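Buns sticking to the steamer tray - what am I doing wrong?
Retville Kitchen Help > Steaming and Boiling
Posted 5th May

Wasodance
I make plain white buns most weekends and half of them leave their bottoms behind on the metal tray. It's the kind with rows of little holes. I steam for 10 minutes, lid on, then lift them straight out. Oiling helps a bit but they taste greasy. Also, how many should I put in at once?

My setup, with a big plate right next to the pot so they don't have far to go: 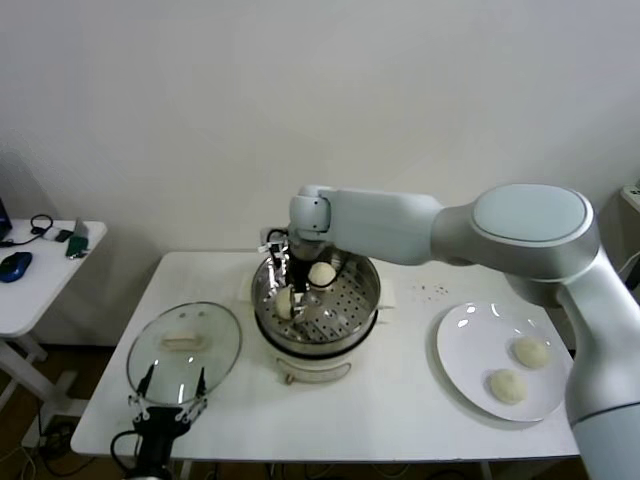 2 replies

Gendell
You're lifting too soon! Turn the heat off, crack the lid a finger's width and walk away for a few minutes - the bottoms firm up and let go of the metal. I also cut squares of parchment, one under each bun, and haven't lost a bottom in ages (my kids used to fight over the torn ones, so there were complaints). As for how many, leave a good gap all round. They swell more than you think, and if they touch they'll tear each other's sides when you pull them apart. Let the shaped dough rest 30 minutes first too.

Lyimo
cabbage leaves. my mom never used paper. don't stack them on the plate while hot either, they glue together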